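Plalton Critiques : corpus de critiques de films de super-héros

Version du 2020-03-18

Plalton rassemble 300 critiques en français consacrées à des films de super-héros et à leurs suites. Les textes viennent du blog collectif Bulora, avec l'accord des auteurs. Chaque critique est accompagnée d'une note sur 20 et d'une étiquette de ton (favorable, mitigé, défavorable).

Contenu du dépôt
critiques.csv : une ligne par critique, encodage UTF-8, séparateur point-virgule
films.csv : titre français, titre original, année de sortie, durée
gukgate.py : script de nettoyage, Python 3.6 ou plus
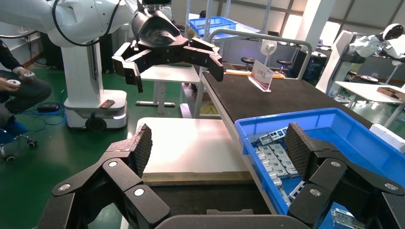 Caisse bleue et planche blanche sur la table noire.

Annotation
Les étiquettes de ton ont été posées par deux lecteurs, sans accès à la note. En cas de désaccord, la critique est marquée « mitigé » et la colonne desaccord vaut 1. Les passages ironiques restent mal couverts, surtout dans les textes courts.

Limites connues
Les blockbusters américains dominent largement. Les révélations sur l'intrigue ne sont pas masquées. Quelques titres contiennent encore des apostrophes mal converties, à corriger dans la version de novembre.

Licence
CC BY-NC 4.0 pour les textes, MIT pour le script. Merci de citer Plalton et Bulora.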